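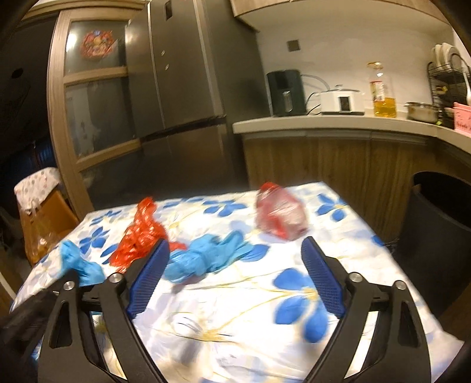
Plastic bags, a light-blue glove and a glove-like item on the floral tablecloth, Testelcombe set.

Testelcombe Soft Items

README, revised 21 September 2024

Testelcombe is a set of pictures of small, light, crumpled household things on a table. Most of them are plastic bags and gloves, the sort of stuff that ends up in the drawer under the sink. The set was put together for people working on sorting and tidying, who need pictures of items that don't hold a shape.

It is a companion to Liscombe, which covers boxes, jars and other hard items. The two use the same folder layout and can be loaded together.

What is in the set

1000 pictures in 52 sessions. A session is one table setup with one group of items. Items get moved between pictures in a session, but nothing new is brought in until the next session starts.

The items fall into these groups:

bag_solid: plastic bags you can't see through. Red is well covered. Other colors are thin.
bag_clear: plastic bags you can see through at least partly, with or without printing or colored areas.
glove: thin household gloves, singly or in pairs. A pair is labeled as two items even when the gloves are lying together.
cloth: dishcloths and small towels.
wrap: loose packaging film and bread wrappers.
other: anything soft that didn't fit. Please read the notes in the session file before using this one.

Table coverings

There are 4 coverings in the set: the floral tablecloth, a plain gray one, a checked one, and the bare tabletop.

The floral cloth is white with large blue flowers, yellow stems and pale leaf shapes. It is the hardest of the four. A light-blue glove lying next to a blue flower is easy to miss at small sizes, and clear bags pick up the pattern from underneath. We kept it in because real kitchen tables look like that. If you want an easier start, use the plain gray sessions first and add the floral ones later.

The cloths were not ironed. Fold lines show in some sessions and are not labeled.

How the items were laid out

Each item was crumpled by hand and dropped or set down on the table. Bags were left however they landed, standing in a peak or lying flat. Gloves were sometimes bunched and sometimes pulled out straight. We did not turn gloves right side out before using them, so some are inside out. The labels don't record this.

Items can overlap. They can also be partly hidden by whatever is in front of them. Where an item shows on both sides of something, it gets one label covering both parts, not two.

Files

pictures/ has one folder per session, numbered from 01.
labels/ has one text file per picture, with the same name as the picture.
sessions.csv lists the covering, the light, the item groups used and any notes.
splits/ has the train, check and test lists.

The splits are made by session, so pictures of one setup never land in two lists. 7 sessions are held out for testing. Please don't make your own split by shuffling single pictures. The setups within a session look a lot alike and your scores will come out too high.

Labels

Outlines were drawn by hand in Thevar and exported as plain text. Each line has the item group, an item number, a hidden flag and the outline points. Item numbers stay the same through a session, so you can follow one glove from picture to picture.

The hidden flag has three values: none, part and most. "Part" means you can still tell what the item is without looking at the other pictures. "Most" means you can't.

Clear bags were the slowest to outline. Where the edge of a bag could not be seen against the cloth, the outline follows the best guess from the nearest pictures in the session. Expect these outlines to be looser than the ones for solid bags.

Known problems

Some pictures have motion blur, mostly on light bags toward the rear of the table. They are left in and marked "blur" in the notes column.
Bright spots on glossy bags can wash out the color. Red bags hold up better than pale ones.
Gloves are nearly all light blue. Anything trained on this set will probably do badly on yellow or pink ones.
In the January release, two sessions had the cloth and wrap groups swapped. This is fixed in the current version. If you have the old labels, replace the whole labels folder.
There are no wet items and no dirty items.

Using the set

The set is meant for finding, outlining and sorting soft items on a table. It isn't suited to judging material or recyclability. We did not test what any bag was made of, and the group names go by looks only.

The loader in Cesent reads the folders as they are. Point it at the top folder and pass the name of a split list. If you write your own loader, note that sessions.csv uses semicolons between columns.

Corrections

If you find a bad outline or a wrong group, open an issue with the session number, the picture name and the item number. Fixes go into the next release and are listed in CHANGES.txt.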